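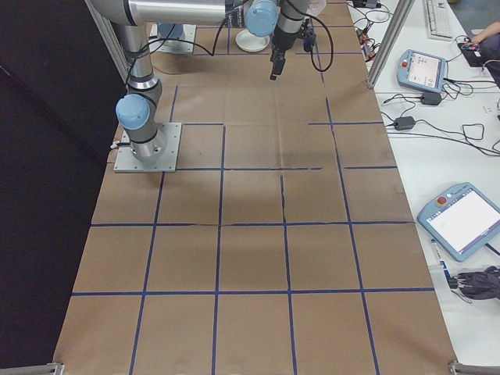
Can you get candle wax out of a tablecloth without ruining it?

Almost always, as long as you get the wax off cold first and only bring out the iron for what's left in the weave.

I've had more practice at this than I'd like. We eat by candlelight from about November on (the overhead light in our dining room is horrible) and somebody always reaches across for the bread. So I've tried most of what people recommend, including a few things I won't be doing again!

Start by leaving it alone. I know, it's hard, but rubbing soft wax with a napkin just pushes it down into the threads. Let it set, then put the whole cloth in the freezer for an hour if it fits, or lay a bag of ice on the spot. Once it's hard, bend the fabric a little and lift the wax off with a butter knife or an old plastic card. Go slowly on linen. I snagged my good one with a paring knife and I still turn that end toward the wall.

What you have now is a flat, greasy-looking patch, and that's where the iron comes in. Put a plain paper bag under the cloth and another one on top - no printing on either, the ink can move - and press with a warm iron, no steam. The paper soaks up the wax and goes see-through. Shift to a clean bit of paper every few seconds and keep going until nothing more comes up. I keep a stack of old grocery bags in the pantry for exactly this, cut open and flattened.

Colored candles are a different story. Red is the worst. The wax comes out fine but the dye stays behind, and heat can set it, so scrape off every last crumb before you iron anything. Then dab the back of the stain with rubbing alcohol on a white rag (test a corner first) and wash the cloth as warm as the label allows. Don't put it in the dryer until you're sure the color is gone. Mine took 3 rounds last winter and you'd have to know where to look.

Polyester needs a really cool iron and a lot of patience. Wool I'd hand over to the cleaners, and the same goes for anything your grandmother embroidered.

My neighbor Aurelio Marín swears by a hair dryer for wax on wood. I was doubtful, but it does work: low setting, keep it moving, wipe with a soft cloth the moment the wax goes shiny, then buff with a little furniture polish. Don't hold it in one place or you'll cloud the finish.

For glass candle holders, hot tap water poured in and left ten minutes will loosen most of it. Tip the water out into a bowl, let the wax harden on top, and throw it in the trash. Never down the sink - I paid a plumber 80 dollars to learn that one.

Next up, when I get around to it: red wine on the same tablecloth.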